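Course: Teaching Robots by Demonstration
Handout 4: Recording by hand and by remote control
Lirkbridge Technical College, laboratory group B
Prepared by Salamatu Okeke

4.1 Two ways to show a task

In the previous handout we wrote every motion as a program. Now we let a person show the motion, and the robot stores it. There are two ways which we will practice.

The first way is guiding by hand. You switch the arm to free mode, hold it near the wrist and move it through the task. The joint angles are saved during the movement. It is easy to learn, but your own hands and sleeves come into the camera images, and the policy can learn to depend on them.

The second way is remote control. You stand at the operator desk and move a small leader arm, and the robot follows. The images stay clean, but you do not feel the weight of the object or the contact with the table. Most students close the gripper too hard in the first hour.

For the kitchen exercise we use remote control only. The objects are toys and light dishes, such as plates, a ketchup bottle, fruit and a toy stove. Before you record, look at the overhead view and check which objects the arm hides from this camera. When the large joint is over a plate, the policy will not see well what is on the plate, and it needs the wrist camera for that part.
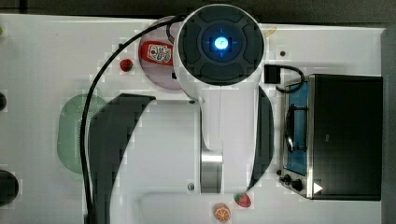
Sinéad Ó Dubhghaill: I would ask the students to do the same task by hand guiding first, even if the recording is thrown away. After they have felt where the elbow wants to go, their remote control becomes much smoother. My group at Komosden lost almost 60 episodes to joint limits before we started to do this.

I accept this remark, and from October the first session will begin with hand guiding. These practice episodes are not saved to the course folder.

4.2 What makes an episode useful

An episode is one complete demonstration, from the start pose to the end pose. Each pair records 14 episodes per task. Please move at a calm and steady speed. If you stop to think in the middle, the robot learns also to stop, and it may never continue.

Do not correct a small mistake by starting again. Open the fingers, go back a little, and try once more in the same episode. Such recoveries are valuable for training. Only if an object falls from the table, mark the episode as failed.

4.3 Reading the wrist camera

The wrist camera moves together with the gripper, so the fingers keep their place in the image while the objects change. With a colander, decide early if you will grasp the rim or reach inside. Shiny light on the plastic can make the small holes difficult to see, therefore use the rim to judge your position.
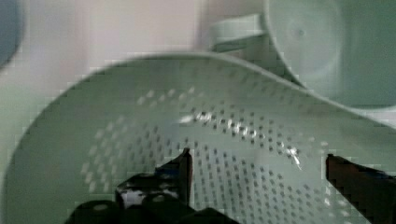

4.4 Homework

Each pair gives in the following:

1. The 14 episodes, with the failed ones marked.
2. One page about the difference between hand guiding and remote control, as you experienced it.
3. A plot of the gripper opening over time for one good episode and one bad episode.

Read also chapter 2 of the Shboul notes, until the part about delay between leader and follower. The files must be in the course folder before the next laboratory session.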